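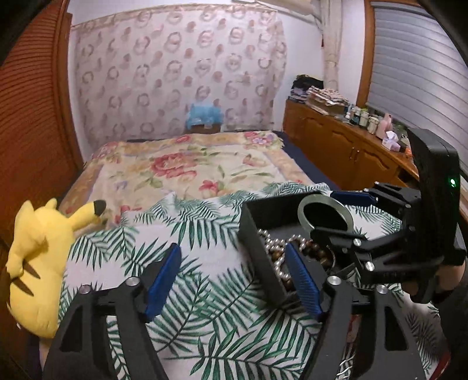
Figure 2. Hand-held grippers in use over a bed, with the second gripper holding the rim of a small black box of beads.

4.2 Comparing Two Grippers on Household Objects

This section applies to operators who have completed the set-up steps in Section 4.1 and wish to compare the two hand-held grippers supplied with the Wenlow kit. The comparison is carried out in an ordinary furnished room. Any steady surface may be used, including a made bed, a table or a carpeted floor.

Before You Begin

Both grippers must be fitted with grip pads of the same type. Blue ribbed pads are standard. Do not compare a new pad with one that has passed 2,000 closures, as worn ribs give a lower score on smooth objects.

Confirm that the indicator light on each housing is green. If the light is off, return the gripper to its charger and consult Section 7.

CAUTION: Keep fingers, sleeves and jewelry clear of the linkage arms while the trigger is held. The arms can pinch.

Procedure

1. Put on the gloves and take one gripper in each hand. The straps should be firm without pressing on the wrist.

2. Open both grippers fully. Check that the two pads on each gripper face each other squarely. A pad that leans to one side must be reseated before the trial.

3. Place the first test object within easy reach. An open box with loose contents, such as strands of beads, is suitable for the rim test.

4. Close one gripper on the rim of the box with light pressure. The pads should meet the wall of the box from both sides. Tilt the box slowly toward you and hold.

5. With the other gripper, lift one item out of the box and set it down beside it. Release fully before moving the gripper away.

6. Return the item to the box, set the box level, and open both grippers.

7. Exchange the roles of the two grippers and repeat steps 4 through 6.

8. Enter both results on the Besson score sheet. Record a slip as a slip even when the object was recovered.

Note: Beaded strands may tangle and lift as a group. This is to be recorded as a multiple pick and does not count as a failure of the gripper.

Note: Soft bedding shifts under load. Where the box slides more than 300 mm during a trial, repeat the trial on a firmer surface and mark the sheet accordingly.

CAUTION: Do not use glass, open liquids or sharp objects in the rim test. The grip pads are not rated for cut resistance.

Reading the Results

A difference of one slip between the grippers is within normal variation and requires no action. If one gripper slips repeatedly in both roles, inspect its screws for looseness and its pads for dirt, then run the procedure again. Grippers that have reached 4,000 closures should be returned to Dundomell for inspection whatever their score.

Completed score sheets are to be sent to Eskil Nygård, Presley Equipment Office, with the serial numbers of both grippers.

Section last revised 29/11/2020. Continue to Section 4.3, Cleaning and Storage.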